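Threads > Robotics > Plosix
Search posts, people, tags

Precious Tagle
January 19, 2025

I've had the Plosix two-arm kit on my table for 13 days now and a few people asked for a write-up. Doing it as a thread so I can add to it.

Bought with my own money through Macaraeg, who resell it here. Base kit is two arms, a wrist camera for each, the leader handles and a power brick. The table clamps are extra. I think they should be in the box.

Assembly took me two evenings. The arms come mostly built. What you do is mount the wrists, plug in the cameras and route cables. The cable part is where the time goes. The ties in the bag are too short, so buy longer ones before you start.

Manual is printed and okay until the calibration chapter, where the left and right arm steps are swapped. Lefteris Makris posted a corrected page in the owners' group. Use his.

Calibration with the corrected page: 9 minutes for both arms. I've redone it once, after I bumped the left base moving a chair.

Software is called Cluster. It records, replays and sends the runs off for training. Recording is good. Replay is good. The training queue is slow in the evening and there is no way to see your place in it.

Fingers. The kit ships with 3 pairs and I've settled on the narrow pointed ones. They get under the edge of soft things better than the flat pads. They also poke. Keep them off anything you care about until you've turned the grip force down.

Soft items are what I bought it for. Boxes and cups were easy from the first day. Pouches, cloth and bags are harder, they change shape when you push on them and the policy has to cope with that.

Compared with the Skodard set I used last year: Skodard is stiffer and quieter. Plosix is cheaper and the wrist cameras are much better placed. With the Skodard I was always guessing what the fingers were doing.

Support answered me in 2 days. They asked for a log file, I sent it, they told me which setting to change. No complaints there.

Would I buy it again, yes, at the current price. Macaraeg say the price goes up in February. If you need to lift anything heavy, look at something else.

Next thing I want to try is both arms on one pouch, one at each end, and then the zipper. Will post how that goes.

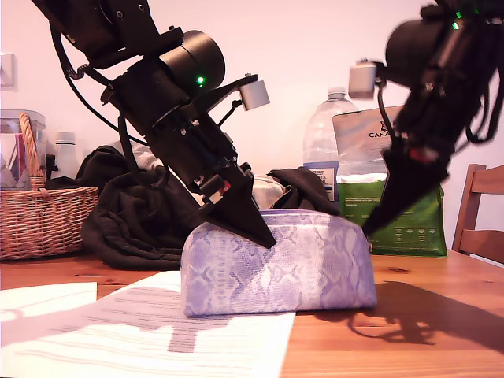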